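Home | Products | Manuals | Spare Parts | Contact

Verkura Height-Adjustable Bench: Set-Up Guide
Revised January 3, 2018, by Socorro Bedoya

Section 4. Leveling the Bench and Setting the Travel Limits

Complete Section 3 (Leg Assembly) before you start. The top must be bolted to both cross rails, and the control box must be mounted but unplugged.

4.1 Leveling

1. Move the bench to its final position. Do not drag it. Two people should lift it by the cross rails, never by the top.
2. Turn all four leveling feet clockwise until they are fully seated.
3. Place a spirit level on the top, parallel to the long edge, over the left leg. Repeat over the right leg.
4. Find the low corner. Turn its foot counterclockwise until the bubble is centered.
5. Turn the level 90 degrees and repeat for the short edge.
6. Press down on each corner in turn. If the bench rocks, lower the foot that is clear of the floor until it makes contact.
7. Tighten the lock nut on each foot with the 19 mm wrench.

NOTE: The feet do not correct for a floor that slopes more than the thread allows. Use the Bellmont shim kit (part 881) on sloping floors. Do not stack shims.

4.2 First Power-Up

1. Check that both motor cables are pushed fully into the control box. The latch clicks when seated.
2. Plug the power cord into a grounded wall outlet.
3. Press and hold DOWN until the top reaches its lowest point and stops.
4. Release the button, then press and hold DOWN again until the display shows 73. This is the lowest height in centimeters.

CAUTION: Keep hands, cords and stools clear of the top while it is moving. The motors do not sense obstructions until step 4 is complete.

4.3 Setting the Upper Limit

1. Raise the top to the highest position you want to allow.
2. Press SET, then UP. The display flashes twice.
3. Lower the top, then raise it again. It should stop at the new limit.

To clear the limit, press SET and hold UP until the display goes blank.
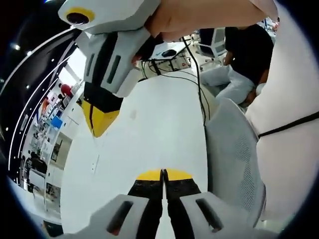

4.4 Care of the Work Surface

1. Wait until the edge sealant has cured before placing loads on the top.
2. Wipe the surface with a damp cloth and mild soap. Dry it right away.
3. Remove stubborn marks with a nylon pad. For scratches, use the Pacheco surface paste and a grade 2000 abrasive sheet, with light pressure only.

CAUTION: Do not use acetone or bleach. Damage caused by solvents is not covered by the Trestmont warranty.

Check the lock nuts again after the first month of use and after every move. Bench settings are kept in memory when the power is off. Replacement feet are ordered as a set of four.

Continue to Section 5, Cable Tray.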